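# About the Lernirbridge workshop

Lernirbridge is a shared workshop in Tredham. It occupies the ground floor of a former print shop and is run by Drivau, a small company that designs and repairs bench-top automation. Members build their own robots here, mostly single arms with electric grippers, and take them home when they are finished or keep them on a rented bench.

## What we do

The workshop has one main subject: getting a small arm to pick up an object and put it somewhere else, repeatably, with parts that a private person can buy or make. We cover the mechanical build, wiring, control software and calibration. We do not cover drones, combat robots or 3D printing as a hobby in itself. There are printers on site, and they are reserved for robot parts.

Most builds follow the Bettencourt layout, our in-house reference design. It has published drawings, a parts list and a wiring plan. Members are free to depart from it, and most do by the time they reach the gripper.

## How a build runs

A build is split into 2 stages. The first covers the base, the joints and the power supply. It ends with a travel test at low speed – every joint through its full range, no load, emergency stop within reach.

The second stage covers the gripper and the wrist camera. Two-finger linkage grippers are the usual choice. They are simple to service, and worn links can be replaced one at a time. Fasteners on the links should be checked with a driver before every session. A link screw that has backed out by half a turn shows up as play at the fingertip long before it is visible at the joint.

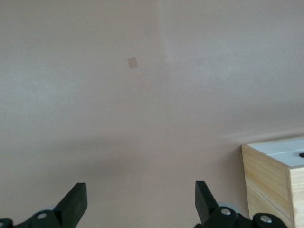
Camera position is settled after the fingers are mounted. Both fingertips should be in view with the gripper fully open, and the mount must not touch the links at any point of travel. Plain backgrounds are preferred for the first calibration runs. Cluttered ones come later, when the software has a known baseline to be compared against.

Before a build is signed off, the gripper is cycled 2,000 times without load. The log is kept with the build sheet. Failures are common at this point and are repaired on the bench, after which the count starts again from zero.

## Space and equipment

- Benches with clamping rails and switched outlets
- Drill press, band saw and a small manual lathe
- Soldering stations and a bench power supply
- Torque drivers, feeler gauges and dial indicators
- Lockable storage for unfinished builds

The lathe requires a separate introduction. It is closed for maintenance each December.

## Membership

Membership is open to adults. No engineering background is required, but new members complete a session on electrical safety before using mains-powered equipment. Bench rental is billed monthly. Cancellation takes 2 months' notice – unfinished builds can stay in storage until the end of that period.

People building at home can use the Bettencourt drawings without joining. Questions about home builds are answered by email when bench time allows. Please include the wiring plan revision and a description of the fault.

Page last revised Jun 20, 2023.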